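The chore that does not look like one

Whether machines can do chores yet is usually argued with laundry. A towel is shown, the towel is folded, and the discussion moves on to when the product will ship. I would like to argue it with computer repair, a shop-floor chore as dull as any in the house and a better test of the claims being made.

Most of what reaches a refurbishing bench is routine. A tower comes in, the side panel comes off, the memory and drives come out, parts are tested, and the machine goes back together or goes to scrap. Our bench at Cifuentes handled 946 towers last year. Encarnación Manzano, who supervises it, allows 30 minutes for a full strip-down and seldom needs all of it. On paper this is ideal work for automation: the parts are rigid, the connectors follow standards, and the order of steps hardly changes from one model to the next.

The difficulty is in what lies between the parts. A drive cable has no fixed position. It has a start, an end and a length, and within those limits it may go anywhere. A person pushes it aside with the back of a finger while reaching for something else and does not record having done so. For a machine, that push is a separate task. It needs a decision on where to press, how hard, and what else will move as a result. A supply harness is worse, as several wires move together and pull on whatever they are plugged into.

Access is the second problem. Industrial grippers were developed for picking objects off surfaces, with free space around them. Inside a case the fingers must fit as well as close. A linkage that opens wide enough to take hold of a drive may be too broad to pass between the cage and the memory slots, and once it is in there it blocks the view of any camera mounted behind it. 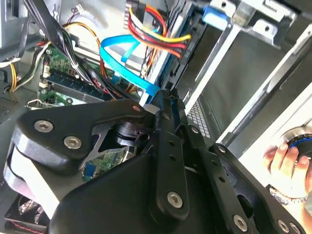
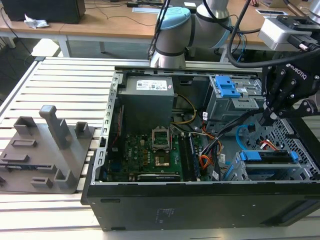

Work inside an open desktop tower, with the gripper among the cables and boards.

The third problem is force. A retaining clip gives way with a small click, and a technician stops pushing at that moment. Vega Nieto, who trains our new starters, tells them to listen for the clip and ignore how the part looks. A position-controlled arm will carry on to the commanded point whether the clip has released or not. Force sensing helps, but a threshold set for a stiff connector will damage a loose one, and used equipment contains both.

I have heard the reply from Yolanda Llorente, who buys equipment for the Plostholm site and is more hopeful than I am. Her view is that a robot need only do the easy steps, with a person on hand for the rest. I accept that for a production line. At a repair bench the easy steps are short and scattered among the hard ones, and the person ends up waiting for the machine. If three steps in a strip-down are automated and a technician must stand by for all of them, the labour saved is close to nil.

Success rates need the same care. A figure of 97 per cent sounds finished. Applied to each step of a long sequence, it means that a large share of jobs will stop somewhere, and a stopped job with a bent pin costs more than one done by hand from the start.

My position is therefore a limited one. Machines can do parts of this chore now, under supervision, in a known case with its cables in a known state. They cannot yet be left with a pallet of mixed towers. Before buying anything for the bench I would ask the supplier for a run on our own stock, unsorted, with the time of every human intervention written down.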